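Trarnbridge Toy and Textile Swap Returns in September, and the Bins Are Filling Up

2020-06-03 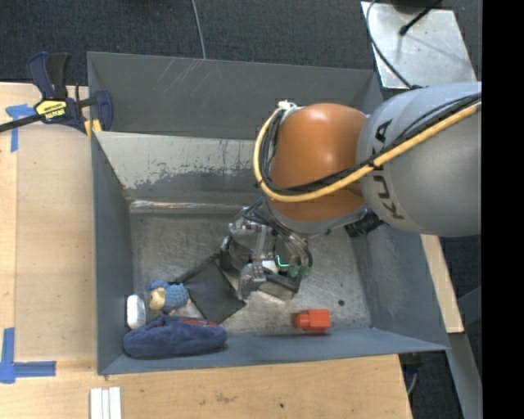 Knits, fabric and odds and ends wanted

The Trarnbridge swap is back! Donations opened this week at the Riedl building, and the first deep gray metal bin already has a nice mix in it: a little knitted toy with a blue body and a blue head covering, a long piece of soft navy fabric with some red pattern near it, a flat dark panel and a small white item tucked against the side. It's exactly the kind of jumble that makes this event so much fun to dig through.

If you missed it last time, the idea is simple. You bring in things your household has finished with, you get a token for each bag, and in September you come back and trade your tokens for whatever catches your eye. Last year 844 items found new homes in one afternoon, and the line for the toy tables went right out the door and past the bike racks.

"I'm so happy to see a knitted toy in there this early," said Li-hua Chang, who is organizing the swap for the second year. "People hang on to those. The handmade ones always go in the first ten minutes, and I've had grown adults ask me to hide one for them. I don't do it, but they ask!"

What to bring

Soft toys, knitted or sewn, are at the top of the list, along with scarves, blankets, cushion covers and fabric pieces big enough to make something from. Small household things are welcome too, as long as they fit in a grocery bag. Please wash anything washable before you drop it off, and tie small parts together or put them in a jar with a lid. Puzzles need all their pieces (yes, we do check, at least the ones under 50 pieces).

We can't take car seats, mattresses, paint or anything with a cracked screen.

More room this time

The swap is moving into the large hall, with space for 400 visitors over the day. The toy tables will be at the window end and textiles will run down the long wall, so the two crowds won't be squeezing past each other like they did last year. There will also be a mending corner run by the Broltach sewing circle, where you can get a loose button or a split seam fixed while you wait. They're bringing 3 sewing machines and, we hear, a lot of yarn, so knitted toys with a missing ear or a droopy arm are very welcome.

Leather scraps from Skinwood will be on offer too, in grab bags, for one token each. These were a surprise hit at the spring craft day and make great key rings and bookmarks.

Dropping off

Donations are accepted on weekday afternoons from the side entrance of the Riedl building. Ring the bell and someone will come out to meet you with your tokens. Hang on to those, as we can't replace lost ones. Large loads are fine, but call the front desk first so there's a cart ready.

Sorting starts at the end of August, and Li-hua is looking for a few more pairs of hands for the textile side. Sorters get into the hall half an hour before everyone else on swap day. Leave your name at the front desk if you'd like to join in.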